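An open evening at the Turidholm workshop

I had been meaning to visit Turidholm since July, when Zofia Jasińska told me over far too much coffee that her little group was building a robot arm in a shared shop behind the bike store. So when they opened the doors on 17 September 2019, I went straight from work, in the wrong shoes, and stayed much longer than I'd planned (sorry, family!).

The arm is called Hadgu, and Shewit Kassa has put 162 evenings into it, by the tally penciled on the wall over the vise. Zofia walked me past the lathe and the donated filing cabinets, and we stopped to admire a very handsome glue rack, but the arm was what everybody had come for. It has a small camera down at the wrist, so you can follow the work from its side of things, and I could have watched that view all night.

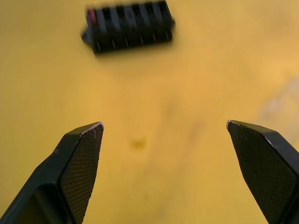
Hadgu's fingers open over the yellow work surface, with a black connector up ahead.

I asked Shewit about the crosshatched pads on the inside of the fingers. She had tried 3 other kinds first, rubber among them, and she likes these best for small parts with straight sides. The tips are scuffed down to a pale line, and she is in no hurry to replace them.

Ingvar Hjaltested does the wiring and is the one to talk to if you want to know about connectors, though do bring a chair. He let me try the hand controls, and I was terrible at it, and he was very kind. They hope to have a second arm going by winter, and the next open evening is already on the board by the door.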